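Two-arm cell in the shed, grippers not agreeing on where the tray is

skevton_shed
Posted 2022-05-21
Hi all, long time reader. I've been building a two-arm cell in the back of our shared workshop since April and I'm finally at the stage where both arms move without scaring the dog. Both sit on the one rail along the front, box is aluminium extrusion, grippers are my own design. The job is dead simple: left and right grab the tray together, lift, put it down again. Trouble is the right arm ends up 9 mm off from where it thinks it is, and it's worse the further it reaches. Left arm is spot on.

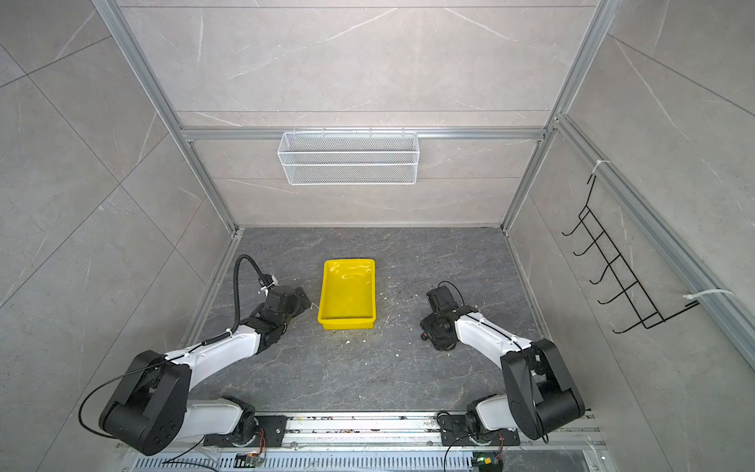 My first guess was the calibration, so I redid it twice with the printed target and got the same answer both times. Then I started wondering about the floor. I went with the dark marble-look stuff because I like it (sue me), but between that and a shiny yellow tray the vision gets some lovely reflections to chew on. Has anyone had a glossy tray throw the pose out by that much? I'm running the Wolta controller boards, one per arm, stock firmware.

purves_71
Nice looking box! I don't reckon it's your vision though. If it gets worse with reach, that's mechanical or it's your link lengths. Check the elbow on the right one, the bolts on those big joint modules love to back off.

Iren
Disagree, sorry. I chased that exact thing for 11 days and it was glare. Scuff the inside of the tray with a grey scouring pad and try again, costs you nothing.

purves_71
Glare doesn't care which arm you're using, mate. Same tray, same light, left arm's fine.

Iren
It does if each arm has its own camera! He hasn't told us.

skevton_shed
One camera, overhead, shared. Should've said.

Iren
Ok then I'm less sure. Still scuff the tray.

Ysaline Marchal
Can I be the boring one? Vacuum. There are crumbs all over that floor and more bits down on the rail. I've had a carriage ride up on a speck of printed plastic and tip the whole arm. Tiny tilt at the base, big miss at the gripper, and it'd grow with reach just like you're describing.

purves_71
Ooh, that's a good thought. I'd still check the elbow.

skevton_shed
Fair cop, Ysaline. I'll clean the rail tonight and put a dial gauge on the base before I touch anything else. Colour me embarrassed if that's all it is.

skevton_shed
Back again. Rail's clean, right carriage had a fair bit of grit under it, and now I'm 2 mm off where it was 9. Elbow bolts were tight (sorry Purves). Ran 27 lifts and dropped the tray once. Going to scuff it tomorrow and see if the last bit goes.

Iren
Told you. Scuff it!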